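Betreff: Re: Vorführung Wäschegreifen bei Femel - Rückmeldungen?
Datum: 25. Januar 2021
Liste: handhabung-textil

Hallo in die Runde,

zur Anfrage von letzter Woche:

> war jemand von der Liste beim Vorführtag bei Femel? Uns
> interessiert vor allem, ob das Aufnehmen von Textilien ohne
> definierte Ausgangslage inzwischen brauchbar läuft. Im August
> hieß es noch, man arbeite nur mit vorgelegten, glatt
> gestrichenen Teilen. Außerdem: Wird noch mit Curkley geplant
> oder ist das abgelöst? Und wie sieht es mit den Taktzeiten aus?
> Auf der Webseite steht dazu nichts Verwertbares.

Ich war dort und habe mitgeschrieben. Der Reihe nach.

Ausgangslage: Es wird nicht mehr nur glatt vorgelegt. Gezeigt wurde die Aufnahme aus einem ungeordneten Haufen in einer wohnraumähnlichen Umgebung, also mit Polstermöbeln und allem, was sonst im Weg ist. Parallelbacken, zwei Finger, Kamera am Handgelenk. Eine zweite Kamera hängt über dem Arbeitsbereich, wird nach Auskunft vor Ort aber nur für die Grobposition verwendet. Die letzten Zentimeter laufen ausschließlich über das Handgelenkbild.

Planung: Curkley ist noch im Einsatz, allerdings nur für die Bahn bis zur Vorposition. Der eigentliche Griff kommt aus Plellon, das intern seit dem Spätsommer läuft. Die Schnittstelle zwischen beiden ist nach meinem Eindruck die schwächste Stelle im Aufbau. Bei der Übergabe steht der Arm jedes Mal kurz still, und wenn sich der Stoff in dieser Zeit setzt, stimmt der Greifpunkt nicht mehr. Auf Nachfrage wurde das bestätigt. Eine Lösung ist in Arbeit, ein Termin wurde nicht genannt.

Zahlen: Laut Aushang am Stand wurden mit dem aktuellen Stand 947 Griffe protokolliert. Bei 154 davon wurde nichts oder mehr als ein Teil aufgenommen. Diese beiden Fälle werden leider nicht getrennt ausgewiesen - für uns wäre gerade das interessant, weil ein Leergriff einfach wiederholt wird, ein Doppelgriff aber erst beim Ablegen auffällt. Ich habe um die getrennten Werte gebeten und reiche sie nach, falls sie kommen.

Taktzeit: Für einen vollständigen Zyklus aus Anfahrt, Griff, Abheben und Ablegen habe ich 52 Sekunden gestoppt. Das ist eine einzelne Messung mit der Handstoppuhr und entsprechend zu behandeln. Gefahren wurde mit reduzierter Geschwindigkeit, weil Besucher am Zaun standen. Die Reduktion wollte man nicht beziffern, damit lässt sich nichts hochrechnen.

Beleuchtung: kein Blitz, keine Ringleuchte, nur diffuses Raumlicht. Helle Stoffe überstrahlen dabei im Handgelenkbild deutlich, die Faltenkanten verschwinden stellenweise. Plellon soll damit zurechtkommen, weil die Oberkante des Stoffs als Merkmal reicht. Bei weißen Teilen, die auf weißen Teilen liegen, habe ich Zweifel. Dunkle Wäsche wurde nicht vorgeführt.

Kraftregelung: vorhanden, aber grob. Die Backen schließen bis zu einem festen Schwellwert, eine Schlupferkennung gibt es nicht. Frottee und dünne Baumwolle werden mit demselben Wert gegriffen. Für unsere Vliese wäre das vermutlich zu viel, für die Matratzenbezüge zu wenig.

Noch zu Escobar, weil das hier auf der Liste mehrfach Thema war: Das Modul zum Falten nach dem Griff wurde angekündigt, aber nicht gezeigt. Auf dem Poster stand »in Vorbereitung«. Ich würde es in der laufenden Planung nicht berücksichtigen.

Organisatorisch: Die Vorführung lief in Gruppen, dazwischen wurde jeweils neu aufgebaut. Fragen waren erst nach dem Durchlauf zugelassen. Wer hinfährt, sollte sich für die erste Gruppe anmelden, in meiner blieb für die Fragen kaum Zeit. Die Folien sollen über den Verteiler von Femel kommen, bisher ist bei mir nichts eingegangen.

Falls jemand eigene Messungen zum Doppelgriff hat, gern direkt an die Liste, auch unvollständig. Ich suche vor allem Werte für gemischte Haufen mit 2 Stofftypen.

Gruß vom Prüfstand

Ähnliche Beiträge in dieser Liste
- Doppelgriff bei Flachwäsche: Erkennung über Gewicht?
- Curkley: Zwischenhalt an der Vorposition
- Backenbeläge für feine Gewebe, Erfahrungen gesucht
- Escobar: Stand der Ankündigung
- Handgelenkkamera, Belichtung bei hellen Stoffen

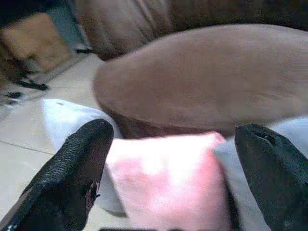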